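**Overo Kastus: wrist camera + finger kit, bench notes and order info**

Updated April. Prices still on the old sheet, ask before you quote them to anybody.

Kastus is the wrist kit we sell for small arms. One camera, one pair of perforated fingers, a mount plate, the cabling. Goes on in 15 minutes if your wrist flange is clean and the screws aren't seized. Longer if they are.

## What's in the box

- camera module with bracket, lens cap (keep the cap)
- 2 fingers, black, perforated
- mount plate and screws, plus spares becuase they roll under things
- USB cable, right angle at the wrist end
- hex key
- printed card with the calibration pattern

No power supply. No arm either, we get asked.

## Who it's for

People picking odd stuff out of boxes. Returns desks, e-waste sorting, spare parts, repair shops. Thin boards, plastic casings, loose wires. If all your parts are the same shape and sit in a tray, buy something cheaper, you don't need to see every pick.

Not for food. Not for anything hot. Not washdown rated.

## The fingers

Open lattice. Light, grippy enough, bend a little at the tips. Wire ends can snag in the holes, so trim your zip ties and watch anything with a loose lead on it. Fatemeh Jafarzadeh at our bench runs a soft brush through them at the end of the shift. Compressed air works too, just not towards the lens.

Rated load is 900 grams for the pair. Don't push it. Boards weigh next to nothing so most e-waste jobs are well under, transformers are where people get caught.

Replacement fingers ship as a pair only. Left and right are not the same part, check the mark on the back.

## The camera

Fixed focus, set close. Wide enough to keep the fingertips in view so you can see where they are relative to the part. Far background goes soft, fine for box work. Fast wrist moves will smear a narrow part, so slow down for the last bit of the approach or add light. A cheap lamp over the box does more than any setting in the menu.

Exposure is auto out of the box. Lock it if you've got a bright window on one side.

## Fitting it

1. Arm off. Properly off.
2. Plate on the flange, screws finger tight.
3. Camera bracket next, then the fingers.
4. Tighten everything, cross pattern.
5. Route the cable with slack for a full wrist turn. Most of our returns are cables pulled tight.
6. Run the Ukum setup tool with the printed card flat on the table.

Ukum is a free download with your order number. Linux only for now. Windows build is coming, no date, please stop asking Nwachukwu on the phone line, he doesnt have one either.

## On the job: boards and cardboard
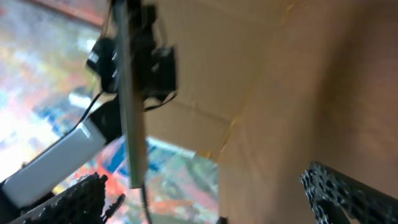
*2 min read*

Narrow green board, nearly edge-on to the camera, cardboard behind it and a white piece lying off to the left. Edge-on is the hard view. A wide face gives the software plenty to go on, an edge gives it a stripe, and a stripe that's moving smears like this one does. What we do is rotate the wrist a few degrees and look again before closing. Costs a moment, saves drops.

Black cables against black fingers are the other thing. Easy to lose one. Keep the approach on the side away from the wires if you can, and if you can't, go in slow.

Cardboard is OK as a backdrop. Plain, doesn't glare much. Creases and tape edges sometimes get picked up as part edges, so turn the edge threshold up a notch in Ukum if you get phantom picks.

## Ordering

Email or phone, no web cart yet. In stock units go out Thursday. Warranty is 2 years on the camera and bracket, fingers and cables are wear parts and not covered.

Tell us the arm model and the flange pattern when you order. If you don't know the flange pattern, measure the bolt circle and send us that.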